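Fendlow Clothing Swap News
5/12/24

Fold like you mean it: the T-shirt edition

The spring swap is nearly on top of us and the donations keep arriving! The running total stands at 3,164 pieces between the Haltham and Bruradthorpe drop-off points, and 1,017 of those are T-shirts. So this month's item is all about the T-shirt fold, which is my favorite job of the whole swap and which I will happily talk about to anyone standing near me in a line.

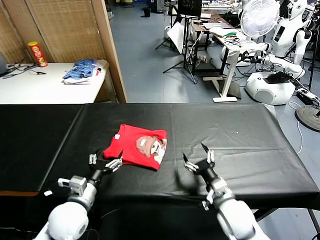
3 min read

A red tee with a cartoon on it (a character in a brown hat, very cheerful on all that red) makes a great practice shirt. The goal for the tables is a square bundle with the print facing up, because a shirt with a good graphic should get to show it off. Last December we folded everything print-side in, and people spent half the morning opening shirts to see what was on them and dropping them back in a heap. We refolded the same pile of band tees so many times I could have sung you the tour dates.

Start with the shirt face down on a flat surface, collar away from you, hem toward you. Smooth it from the middle out. Then bring one side in toward the center line, sleeve and all, and lay the sleeve back on itself so it doesn't poke out past the edge. Do the same on the other side. You should now have a long, even strip with the collar at the top, and this is the moment to fix anything that has gone crooked, while it's still easy.

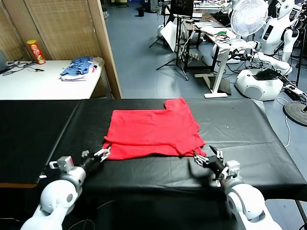
If a corner of sleeve is sticking up, tuck it now. Same with the hem: give it a gentle tug so it lies straight, and your last fold will land so much better. Then bring the hem up toward the collar, fold once more if the shirt is a big one, and flip the whole thing over. Print up, edges in, done!

I love a dark work surface for this, by the way. We tried black vinyl sheeting over a long table at the Leitão practice evening, and a bright shirt on black is wonderfully easy to line up. Every wonky edge jumps right out at you. It wipes clean too, and the fabric slides nicely when you need to turn a shirt around (silky things slide a little too nicely, so hold on to those).

What about the shirts that come out of the bag in a ball? Most of them, in other words. Put the ball down, find the two shoulder seams, and lift from there. A good shake first does wonders. Please don't try to fold your way out of a crumple from the middle. I have tried, and what you get is a smaller crumple.

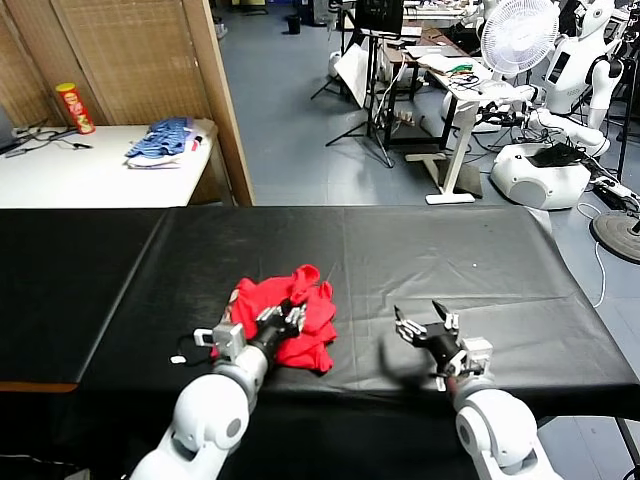 Stacks and sizes

Ten shirts to a stack is plenty. Taller than that and they lean, and then somebody wants the one at the bottom. Keep the folded edge facing the shopper and the loose edges at the back. Bigger shirts can take the extra fold so that every bundle comes out the same width, and a row of matching bundles is a beautiful thing.

Size goes on a paper strip tucked under the top shirt. Stripes and shirts with buttons get their own pile, and so do long sleeves, which need the sleeve doubled down along the body before you bring the hem up. Kids' sizes only need one fold up from the hem. 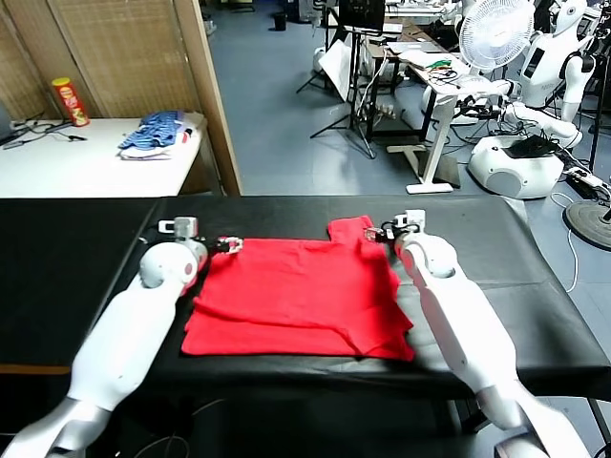 M. Leitão, Swap Floor Notes

One more thing I keep meaning to write down: the first minute of smoothing is worth more than any clever trick. I know there are fast folds with pinches and crossed hands, and they're fun, and if you can do one please come and teach me. For the swap, though, flat and patient gets you a pile that survives the day.

We have 200 paper size strips cut and ready at Haltham, and more card if you fancy cutting extra. Folding sessions run at both drop-off points until the tables are set up. Come for half an hour or stay all afternoon, and bring a shirt of your own to practice on if you like!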